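**Handheld gripper practice – working group minutes, January**

Present: Skolerer (chair), Worku, Melteo. Apologies from the Hotcombe site.

**1. Previous minutes**

Agreed, with one correction: the session limit is two hours, as in the draft rules.

**2. Marker cards**

Melteo reported that curled cards are still being used. Agreed that a card which no longer lies flat is replaced before the next session. Spares to be kept at each site – Hotcombe has asked for 200.

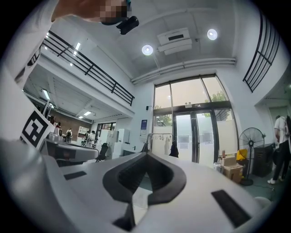

Worku asked whether operators may print their own. Not for now. Office printers scale the page and the size comes out wrong.

**3. Bystanders**

Long discussion. The draft says people not taking part stay three meters away. Skolerer thought this too strict for shared rooms. Wording changed to "three meters where the room allows, otherwise the operator stops until they have passed." Faces to be blurred before any recording leaves the site.

**4. Floors and cables**

Rule 7 now covers all cables crossing a walkway, thin ones included. Tape or reroute. Worku to redraft.

**5. Wrist straps**

Held over. Melteo has two types on trial and wants another month.

**Actions**

- Melteo: order cards, send to Hotcombe
- Worku: new text for rule 7
- Skolerer: circulate bystander wording

Next meeting at 2 p.m., date to follow.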